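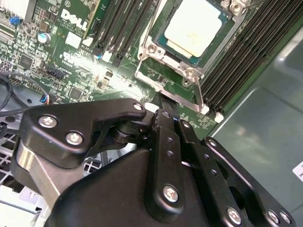

At the bench in Candora: a gripper over a Dell server board, with a fingertip close to the lever beside the processor.

I have bent exactly one processor pin in my life and I still think about it, so I drove out to Candora in July with my shoulders already up around my ears. Mensah, a refurbishing shop, takes in old servers by the pallet (up to 500 a week when the phones are busy) and strips them for parts. I wanted to know how much of that a machine can do yet.

Some of it! The arm is very good at the boring middle. Show it a chassis it knows and it finds the socket, lines up on that skinny little lever and waits for the go-ahead. Glare bothers it, and I sympathize, those boards are shiny. Cables bother it more. A person just shoves a wire aside with a pinky without thinking, and I never once saw the arm do anything so casual.

The software comes from a small outfit called Losex, and the crew told me they logged 360 practice runs on processors alone before they let it near stock they planned to sell. On 228 of those, a human had to step in. That sounds awful until you remember how fiddly the job is. My own record, as I said, isn't spotless.

So would I fire up one of these at home? Nope. I tried the Jaltico laundry folder last winter and it took most of an evening over a fitted sheet, then gave up with a cheerful beep. A shop bench is a kinder place, with the same screws in the same spots all day long.

The techs still do the unplugging by hand, and they're quick. I asked to try one myself and they gave me a dead board to practice on.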